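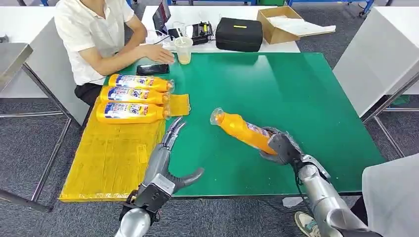

Garrafa de plástico laranja com tampa transparente e rótulo branco e azul.

Garrafa de plástico é um recipiente rígido ou semirrígido, de gargalo mais estreito que o corpo, destinado ao acondicionamento de líquidos. Os materiais mais comuns são o politereftalato de etileno (PET), o polietileno de alta densidade (PEAD) e o polipropileno (PP). A escolha do polímero depende da compatibilidade química com o conteúdo, da barreira a gases exigida e do processo de enchimento.

Materiais
O PET é transparente no estado amorfo e apresenta boa barreira ao dióxido de carbono, o que explica o seu uso em bebidas gaseificadas. O PEAD é translúcido ou opaco, resiste a bases e a muitos detergentes e é empregado em produtos de limpeza e laticínios. O PP suporta temperaturas mais elevadas e admite enchimento a quente. A cor é obtida pela adição de pigmento concentrado (masterbatch) à resina antes da transformação. Garrafas pigmentadas têm menor valor na reciclagem, pois o material recuperado não pode voltar a ser incolor.

Fabricação
No sopro por extrusão, um tubo de polímero fundido, o parison, é encerrado entre as metades de um molde e inflado com ar comprimido. O processo deixa uma rebarba no fundo, removida por corte. No sopro com estiramento, usado para o PET, injeta-se primeiro uma pré-forma com a rosca já acabada; esta é reaquecida, estirada axialmente por uma haste e soprada contra o molde. A orientação biaxial das cadeias aumenta a resistência mecânica e permite paredes mais finas.

Fechos
A tampa costuma ser injetada ou moldada por compressão, com frequência em polímero diferente do usado no corpo. A vedação pode ser feita por lábio interno, por disco de espuma ou por selo de indução. O torque de aplicação é controlado na linha de enchimento; valores insuficientes provocam vazamento e valores excessivos deformam a rosca.

Rotulagem
Os rótulos podem ser de papel, de filme autoadesivo ou termoencolhíveis. Na rotulagem no molde, o filme é posicionado na cavidade antes do sopro e funde-se à parede. Edith Huamán, no manual técnico Wovside, distingue nove defeitos de aplicação, entre eles a bolha, a ruga e o desalinhamento.

Reciclagem
Após a coleta, as garrafas são separadas por resina e por cor, moídas e lavadas. Em água, os flocos de PP e PEAD flutuam e os de PET afundam, o que permite separar as tampas de poliolefina dos corpos de PET.

Ver também
Pré-forma
Moldagem por sopro
Embalagem primária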